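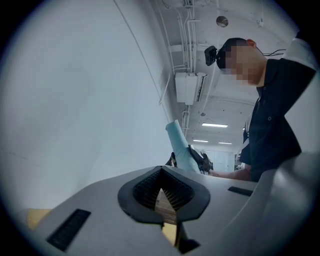

Furnuron Forums > Home > Workrooms and spare rooms

Bare white wall by the work table, leave it or do something with it?

archie_macb
Posts: 60

Evening all. I've got a little workroom with a table in it, pale tan top, nothing fancy, and next to it one great big plain white wall. Matt white, floor to ceiling. I do all my fiddly jobs at that table standing up (mending, gluing, sorting screws, whatever's going) and I've reached the stage where I look up from what I'm doing and the wall just sort of looks back at me.

In the daytime it's fine. By late afternoon it goes a bit bluish and gloomy in the shadowy bits and next to the warm colour of the table it looks like a dentist's.

So, options as I see them:

paint it a proper colour
put shelves up
pegboard
leave it alone and stop moaning

There's also a faint thin line in it that runs down at a slant from the top. I don't think it's anything serious but if I'm painting I suppose I ought to deal with it first. Budget is small. What would you do?

anika_nt
Posts: 9

Pegboard pegboard pegboard! I put one up in January and I can't believe I waited so long. Everything I use is at eye level now and the table is clear for the first time since we moved in. Mine came from Zabala, the hooks cost more than the board did (typical) but you don't need many to start with. Paint it first though, because you won't want to take it all down again.

Unai Q.
Posts: 812

Leave it alone.

A white wall next to a bench is the best lamp you'll ever own. It throws light back on to whatever you're doing. I painted mine dark green two years ago because my wife had seen one in a magazine, and it looked wonderful, and I couldn't thread a needle in there after three o'clock. Went back to white the following spring. Took four coats.

archie_macb

Four coats! Ouch. OK that's one for the leave it alone camp. I hadn't thought about the light at all, I was only thinking about what it looks like.

Anika, how deep does the stuff on your pegboard stick out? I lean forward a fair bit when I'm working and I can see myself getting a pair of pliers in the ear.

anika_nt

Depends what you hang up. Scissors and rulers are almost flat. The glue gun pokes out and yes I have walked into it, more than once. Put the lumpy things at the ends!

And I don't agree about the white, sorry Unai. Dark green is an extreme case isn't it? A soft cream or a very pale yellow will bounce light nearly as well and it won't go blue on you in the afternoon. Archie said himself it's the coldness that bothers him.

Unai Q.

Cream is just white that's been smoked in.

anika_nt

Ha. Rude. My whole house is cream.

xiaoyan_x
Posts: 147

Can I ask about the line before anybody opens a tin of anything? Does it follow a crack in the plaster, or is it more like a mark on the surface? Run a fingernail across it. If your nail catches, it's a crack and it wants raking out and a bit of filler. If it doesn't catch it might only be a scuff and a damp cloth could shift it. Draw a small pencil tick at the bottom end and look again in a couple of months. If it's gone past the tick, get somebody in.

I'd do that before putting up a shelf with any weight on it.

archie_macb

Right, been in with a torch and a fingernail. Doesn't catch anywhere I can reach, though the top part is too high for me without the steps. Pencil tick done. Haven't tried the cloth, it's matt paint and last time I wiped matt paint I ended up with a shiny patch the size of a dinner plate.

yaotsung
Posts: 35

Different question. How high is the table? You say you stand at it and lean forward. I did that for years with a Jorkia desk that was meant for sitting at and my neck was dreadful, I was staring straight down all day long. In the end I screwed blocks under the legs and raised it 12 cm and it made more difference to me than anything I ever did to the walls.

If you're going to spend money in there I would start with that. You look at the table far more than the wall.

archie_macb

Now that you mention it my neck IS bad in the evenings. I'd put it down to age. I'll measure it tomorrow. What did you make the blocks from?

yaotsung

Offcuts of fence post, sanded. Not pretty. I drilled a shallow hole in each one for the leg to sit in so it can't slide off. If yours has wide legs you may need a different method.

Unai Q.

Don't go too high if you do any sawing or pressing down. For close work, elbow height or a touch above. For heavy work, lower. I've got two benches for that reason and a very patient wife.

xiaoyan_x

Agree with Unai on the height, disagree about the paint. I'm with Anika. I had an off-white by Monell in my sewing room, can't remember the name of the shade, it had a drop of yellow in it. Perfectly good light. Do a test patch on a bit of card and prop it beside the table at the time of day you hate the most. Don't judge it in the morning, everything looks nice in the morning.

anika_nt

Good tip, wish I'd done the card thing. I painted 8 little squares straight on to my hall wall and two of them still show through.

archie_macb

OK so this is where I've got to. Table first, I'll find some chunky offcuts and try it up on those for a week before I fix anything. Then test cards, two off-whites and one pale yellow. Pegboard maybe, but a narrow one and well out of the way of my head. No green.

Will put the measurements up when I've found the tape measure, it's somewhere in the drawer of doom.

Unai Q.

Should have had it on a pegboard.

anika_nt

UNAI. Thank you!!

yaotsung

Measure from the floor to the top of the table and also floor to your elbow with your work shoes on. I did mine in socks the first time and had to redo the blocks.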